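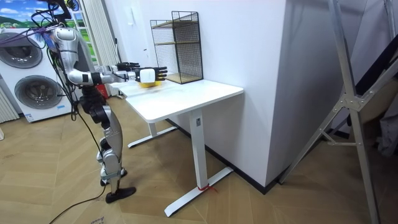 ## Part-time archive assistant wanted, Zamberg

The Arnerard Letter Archive collects private letters written by families who moved away from the Zamberg valley. We are looking for one person who can work with us 30 hours a month, beginning in July.

At present the archive has 3,197 letters. Most of them are already scanned, but many are without a proper entry in our catalog. The new colleague will read the letters, write a short summary of each one and note the names of persons and villages. The older letters are in German handwriting, and some are difficult to read even for us.
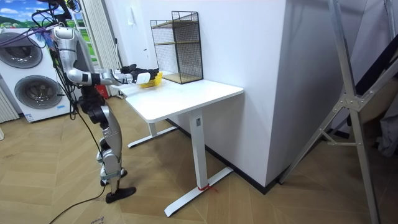
You will also answer messages from relatives who ask for copies. These messages are sometimes very personal, so we wish for a person who writes politely and with patience.

**What we expect**

- good reading knowledge of German and good written English
- experience with old handwriting, or a serious wish to learn it
- careful typing, also late in the afternoon
- two letters of reference

A university degree is welcome but we do not demand it. Gisela Eichhorn, who leads the catalog work, will teach you our rules for spelling and dates during the first month.
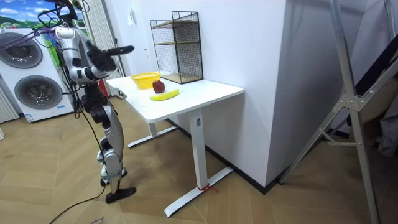
Can I do a part of the work from home?

After the first month, the summaries can be written at home. The original letters must stay in the archive, and for these you will need to come to Zamberg.

**The Ogundipe letters**

In autumn we will begin with the Ogundipe collection, a gift of 80 letters between two sisters. They are in English and still in their envelopes. Ebuka Nwachukwu is responsible for this part and would be glad to have help with the postmarks. 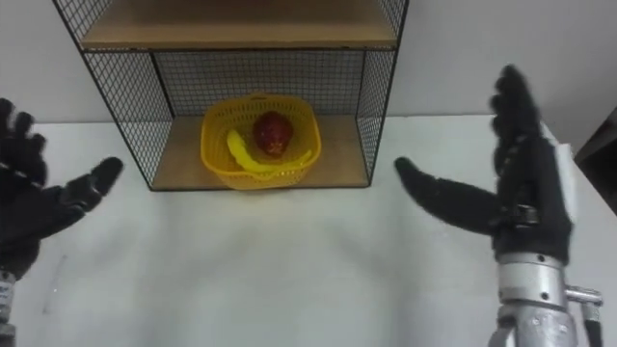
*White tabletop with wire mesh and wood shelf unit.*

**How to apply**

Please send a short letter and your résumé to the Arnerard Letter Archive, Drurngate, Zamberg, before the end of May. Write in the language in which you feel more comfortable, German or English. Interviews are held in the morning, and we pay your train ticket.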